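Allia White Worktable: Seven Months of Use

Reviewed by Fanni Bognár
October 2018

I bought the Allia table in March to replace an old desk with a dark brown top. The old one was sturdy enough, but I cut paper patterns and assemble small kits for a living, and I kept losing dark thread and black screws on it. I wanted a plain white surface with no drawer, no shelf and no cable hole. The Allia is close to the plainest table I could find, and I have now used it for 7 months.

I ordered it from Szilágyi, the furniture shop in Parkent. They had two lengths in stock and I took the shorter one, order number 1343. It came in one flat box with the legs packed under the top. The box had a crushed corner but the table inside was fine.

Assembly

Four legs, two side rails, one bag of bolts. The instructions are a single folded sheet. I put it together alone, upside down on a blanket, and then asked my neighbor to help me turn it over. The bolts go in easily if you leave them all a little loose until the last one is started. I tightened everything once more after the first month and have not had to touch it again. The hex key in the bag is soft and rounded off at the end, so use your own if you have one.

The surface

The top is matte, and this was the main reason I chose it over the Provgate table, which I had tried at a friend's place. The Provgate has a shine to it, and under a desk lamp there was always a bright patch right where I wanted to look. The Allia does not do that. It still changes with the light over its length, though. Mine stands in a corner between white walls, and the strip along the back wall usually looks darker and a little green next to the front, which is much brighter. If you match colors or photograph products on it, do that near the front or bring in a second lamp.
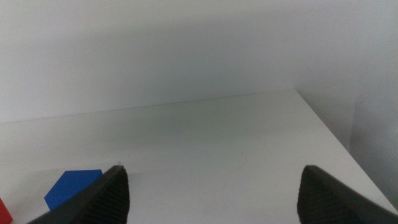 The Allia top in its corner, with the darker strip along the back wall.

I had read complaints that white tops go yellow. So far mine has not. It does show pencil marks and gray smudges from newsprint. A damp cloth takes off most of it. For ink I use a drop of dish soap and leave it for a few minutes. One red marker line is still faintly there after several tries, and I have stopped working on it. I would not put a hot cup down without a coaster. The sheet warns against it and I have not tested it.

Knives are a separate matter. The top is not made for cutting on and the sheet says so. I keep a mat on it when I use a blade. The one time I forgot, I got a thin scratch that I can feel with a fingernail but can only see from the side.

Edges and fit

The edges are straight and fairly sharp. I lean on the front edge all day and after a long job I notice it on my forearms. A slightly rounded front would have been better. On the other hand, a straight edge is useful for lining up paper, and I do that a lot.

My corner is not quite square, so there is a narrow gap on one side that gets wider toward the front. That is the fault of the house. Needles and small washers fall into it. I have put a strip of foam down there and it helps.

Stability

It does not wobble under normal work. With the sewing machine running fast there is some shake, less than on my old desk. The listed load is 200 pounds. I have never come near that. Gizella Bozsik, who shares the room with me, has the longer version and says hers sags very slightly in the middle under her heavy iron press. Mine does not, but I do not keep anything that heavy on it.

What I would change

A rounded front edge, a better hex key and feet that adjust. The floor in my room slopes, and I had to put felt pads under 2 of the legs to level it. The longer version has the same fixed feet.

I would buy it again at the price I paid. For anyone who needs storage under the top it is the wrong table, and the add-on drawer that Szilágyi sells for it hangs too low for my knees. I sent mine back.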